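The Long Way Round to a Smaller House

My mother's button tin weighed more than my first car, or it felt that way when I carried it down the hall in January. It used to hold shortbread. By the time it came to me it held buttons, two thimbles, a door key for a house we'd left before I started school, and a fair number of things I couldn't name at all.

I'd promised myself I would be ruthless. We were moving from a three-bedroom place with a garage to a two-bedroom place with a carport, and anyone who has done that sum knows how it comes out. So I started with the big stuff, because big stuff is easy. The sofa went to my cousin. The treadmill went to the kerb and was gone before I'd put the kettle on (good luck to them, it squeaks). I was flying!

Then I got to the drawers, and I didn't come up for air until autumn. 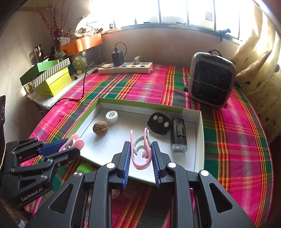
GRULTSTEAD, 29 August 2018

There's a shop in the main street here called Sandu, and I've become a bit of a regular. It sells other people's small things. The furniture places are all out on the highway, so Sandu gets what fits in a window: egg cups, hair clips, souvenir spoons, fridge magnets from towns that have since changed their slogans. I went in to offload the tin and came out with a teapot lid. I didn't have a teapot for it. I still don't, though I've had my eye on one or two.

What I'd wanted to know was why the little things are so much harder to part with. A wardrobe I can farewell without a flicker. A bent hair slide, on the other hand, had me sitting on the laundry floor for most of an afternoon, trying to work out whether it was mine or my sister's, and whether she'd want it back after all these years. (She didn't. She was quite firm about it.)

My theory, for what it's worth, is that big things get chosen and small things just arrive. You remember buying a couch. You argued about it, you measured the doorway, you got the colour wrong. The small stuff drifts in on pockets and birthdays and school fetes, and since you never decided to have it you can't very well decide not to.

I tried the apps. I tried a system called Irkero, which my neighbour swears by, where you photograph every single object you own and give it a score. I got to 190 before I noticed I'd scored the same tape measure twice, a four and then a nine. The nine was after I'd used it to hang a picture, so I was feeling warmly towards it. I deleted the app that night and had a biscuit.

I tried boxes, too. One for keeping, one for giving away, one for thinking about. You can guess which one filled up. By the end of the week I had to go and find a second thinking box, and the give-away one had three pencils and a whistle in it. I took the whistle back out in the morning.

The thing that finally shifted me was a weekend at Skimholm, up the coast, where the community hall runs a swap table twice a year. The rule is that whatever you bring has to fit in your two hands, and you can't take home more than you brought. That's it. No money and no labels. The noise when the doors open is something else, like galahs at dusk, and within a minute everybody's elbow-deep in everybody else's drawers. 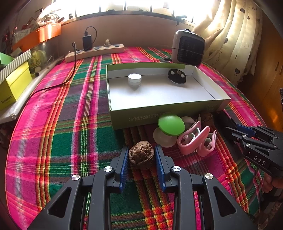
Keep one thing from each drawer and swap the rest, a woman across the trestle told me, and don't let yourself go back for a second look, it's the second look that gets you. She'd cleared 400 bits and pieces out of her parents' place that way, she said, and the only one she'd ever missed was a corkscrew.

I've adopted it wholesale. One thing per drawer! It's brutal on the kitchen and surprisingly kind to the desk, where I had nothing worth fighting over except a stapler. The sewing box took me two evenings and a glass of red. From the tin itself I kept a green coat button, a big one with a chip in it, off a coat I can still smell if I think about wet wool and the school bus.

The rest went to Skimholm in a pair of old socks, roughly 70 buttons to a sock. I came home with some knitting needles and a jar of marbles, well under my limit, and drove the whole way with the marbles rolling about in the cup holder because the jar's lid wouldn't stay on.

The door key I've kept as well. It's in the glovebox, so it doesn't count as a drawer.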